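El baño de arriba, por fin (o casi)

Escribo rápido que en un rato vienen a por las llaves de la furgo y todavía no he comido. Llevaba semanas prometiendo contar lo del baño y siempre se me iba. Pues va.

Resumen para quien no haya seguido el culebrón: el grifo viejo goteaba desde antes de que nos mudáramos. El cromado picado, la junta hecha polvo, cal por todas partes. Le cambié la zapata dos veces. Nada. En noviembre me cansé y dije, fuera todo, y ya que estamos que sea en oscuro, como las manillas de las puertas.

Lo del color. Aquí perdí más tiempo que con la llave inglesa. Hay negro mate, negro brillo, bronce cepillado, bronce "antiguo", bronce aceitado... y cada tienda llama a lo mismo de una manera distinta. Fui a Malabanan, que me queda a 20 minutos, y me sacaron tres muestras que en el mostrador parecían iguales. Me las llevé a la puerta, a la luz de la calle, y ahí sí. Una tiraba a verde, otra era negra y punto, y la tercera era marrón muy oscuro con un poco de cobre en los cantos. Esa. En casa tenemos mucha madera color miel y el negro puro me quedaba como un agujero.

Ariel Espiritu, mi cuñado, opinaba que cromado de toda la vida y a correr. También opinaba que no hacía falta cortar el agua general para "un momentito". No le hice caso en ninguna de las dos.

Cosas que apunté en el movil por si a alguien le sirven:

Medir antes la rosca. Medirla otra vez. Yo compré un reductor que no era y tuve que volver.

El teflón, en el sentido de la rosca. Lo sé desde hace años y lo puse al revés igualmente.

Trapo entre la llave y la pieza, siempre. El acabado oscuro se marca con mirarlo. Tengo una rayita en una tuerca que de momento solo veo yo.

Los embellecedores van ANTES de apretar, no después. Desmonté una pieza entera por esto. Con todo lo que eso conlleva de palabrotas.

Silicona poca. Te pasas y luego estás media tarde con la espátula.

De las marcas poco puedo decir. El grifo del lavabo es de Stovine y la barra la pedí a Vurnari porque era la única que venía en el mismo tono, o eso ponía. Puestas cerca se llevan bien. Un pelín más cálida la segunda, si te pones pesado. Yo me pongo pesado, ya me conocéis.

Lo que peor llevo es la limpieza. Con el cromado le dabas un trapo y brillaba. Este brilla también, pero se ven las gotas secas, los dedos, todo. He probado con vinagre rebajado y NO, no lo hagáis, a un amigo se le comió el color en un par de meses. Agua tibia, jabón neutro, gamuza y secar. Cada vez. Ya veremos lo que dura mi entusiasmo con la gamuza.

La madera es otro tema. Le di aceite hace un par de años y aguantaba bien, pero al quitar lo viejo quedó un cerco clarito y dos agujeros que no coincidían con los nuevos. Tapados con masilla del tono y lija fina, a mano. Se nota si sabes donde está. Lo demás lo dejé tal cual, me gusta cómo ha cogido color con los años.

Falta: el toallero, rejuntar detrás del lavabo y decidir qué pasa con el espejo, que es horrible pero pesa un quintal y no tengo claro qué hay detrás. Ah, y la bombilla. Con la luz fría el bronce se ve casi negro, con la cálida sale el cobrizo. Tengo puesta una fría porque era la que había en el cajón. Si alguien tiene una cálida que no zumbe, que me diga cual es, que llevo dos devueltas.

Sobre el dinero, que me lo preguntó alguien en la entrada anterior: lo hice en dos compras para no verlo todo junto. Cobardía contable. No pienso sumar los tickets hasta que esté el toallero puesto, y puede que entonces tampoco.

Los de la furgo, que ya están abajo. La semana que viene sigo con el espejo, si es que me atrevo. 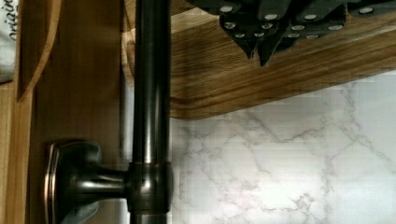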